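The Rule Book Lives on a Clipboard: Talking Grippers with Carolina Seixas

I got to Dawber a little before nine in the morning, and Carolina Seixas was already arguing with a clipboard. She writes the working rules for the hand-held gripper sessions there, the ones where people do household chores with a tool so a robot can learn from the recordings later. I'd asked for half an hour. I stayed until lunch!

Her rule book is 16 pages long, and she thinks that's too many. "The first one was 3 pages and it was better," she told me. "Then every time somebody had a bad afternoon we added a paragraph."

So what's in it? A lot of plain stuff, it turned out when I flipped through. Wipe the fingertips before each session. Check the pivots for play. Take off rings and loose bracelets. If you drop the thing, it goes on the bench and gets looked at, even if it seems fine (people hate this one). I asked who checks that the rules get followed and she pointed across the room at Roland Penrose, who waved without looking up.

My favorite page covers soft goods. Carolina calls fabric "the place where good habits go to die," and she has strong feelings about zippers in particular. The rule is that cloth has to be held steady near the top of the track before anyone goes for the pull.

"Folks want to grab and yank," she said. "With your own fingers you can get away with that. With a gripper you bend the pull, or you chew up the tape, and then the recording teaches a robot to do it too."

They also have to grip the tab itself and leave the slider body alone. I watched for a while, and it's fussier than I expected. I kept wanting to reach in and help! 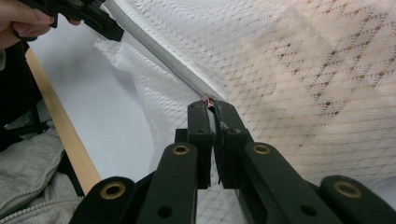

Zipper work on white mesh, with one gripper on the pull and a second up by the track.

We got to talking about throwing work away, which is where she gets really animated. Last August they reviewed 415 zipper recordings and pulled 40 for breaking the grip rule. Yvonne Pilkington, who runs the schedule, wasn't thrilled.

"Yvonne asked me if the rule was worth it," Carolina said. "I said if we're going to keep the bad ones, take the rule out of the book. Don't leave it in there for decoration."

The rule stayed. The next edition should be shorter, and she's hoping to get the cleaning section down to half a page. I asked when it would be done and she laughed and went back to her clipboard.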